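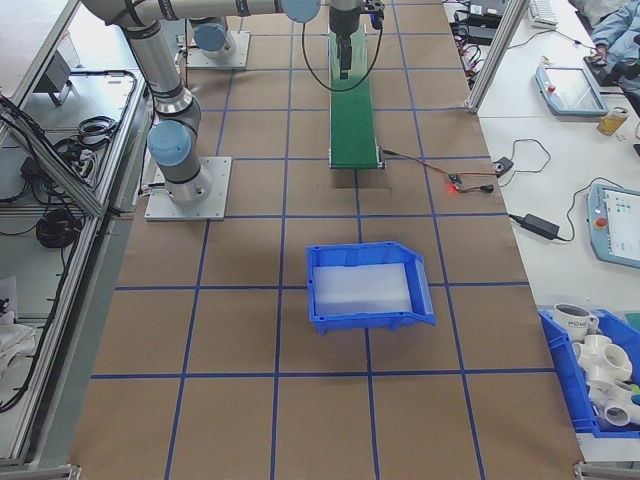

Rulik 74 Bore Gauge Set
Made by Irnance. Sold and serviced by Workance.

The Rulik 74 measures holes. It has done so for long enough that we've run out of exciting ways to say it. If you make bushings, actuator housings, pump bodies or anything else that gets bolted to an airplane and then inspected by a person with a clipboard, this is the set most of our customers end up with, usually after buying something cheaper.

Range is 6 mm to 74 mm, covered by interchangeable three-point heads. The display unit weighs 231 grams without a head and fits in a coat pocket, where a good many of them have been found.

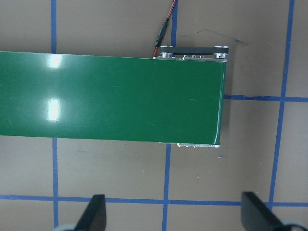 Conveyor belt, seen toward its right-hand end.

What's in the case
Display unit with ratchet handle
Full set of measuring heads
Setting rings with calibration certificates
One extension for deep bores
Two batteries, one of which you will lose
Printed manual

The rings are matched to the heads in your case. Please don't swap them with the rings from the set on the next bench. They look the same, and your quality manager will be able to tell.

Price: $2,042 per set, shipping extra. Replacement heads and rings are priced separately and, we're told, memorably.

Ordering note: the old foam insert was dropped in October. Cases shipped before then need the older insert if yours has been eaten by cutting oil. Ask for it by name, which is "the old insert."

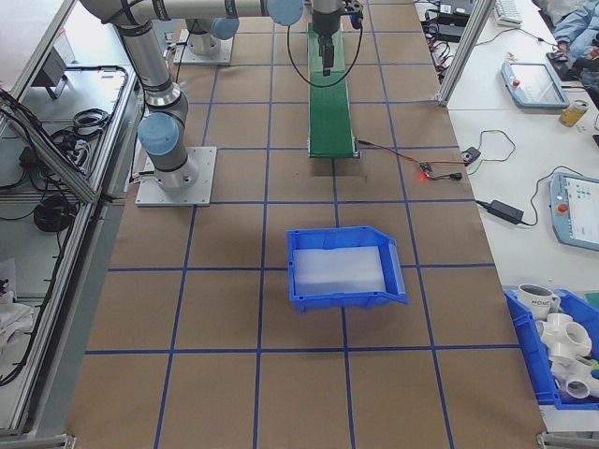 1 min read

How to get a bad reading
Wycliffe Rugemalira, Workance service desk

Most of the gauges sent to me as faulty are fine. The part was warm. It came off the machine, somebody wanted a number, and they got one. Let the part and the gauge sit in the same room first, preferably through lunch.

The second favorite is the ratchet. Turn it until it clicks, then stop. Operators with strong hands like to add a little extra for luck, and the gauge records the luck as well.

Third is chips. Wipe the bore. Wipe the head. The rag you used on the coolant tank doesn't count as wiping.

If it still reads wrong after all that, check it against the setting ring and send me both figures along with the gauge.
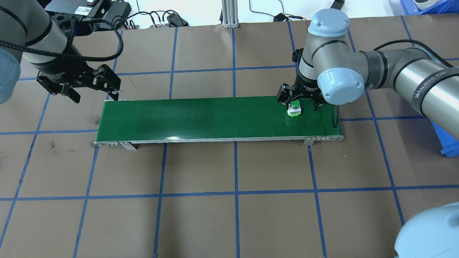
MUTISO, Sat 13 April

The Workance service counter in Mutiso now takes Rulik sets for calibration without an appointment. Bring the whole case, rings included. Sets arriving in a sandwich bag will be accepted, with a look.

Calibration covers the display unit, all heads and all rings. Worn contact tips are quoted before we replace them. Loan sets are available at the counter while yours is on the bench, and must come back with both batteries.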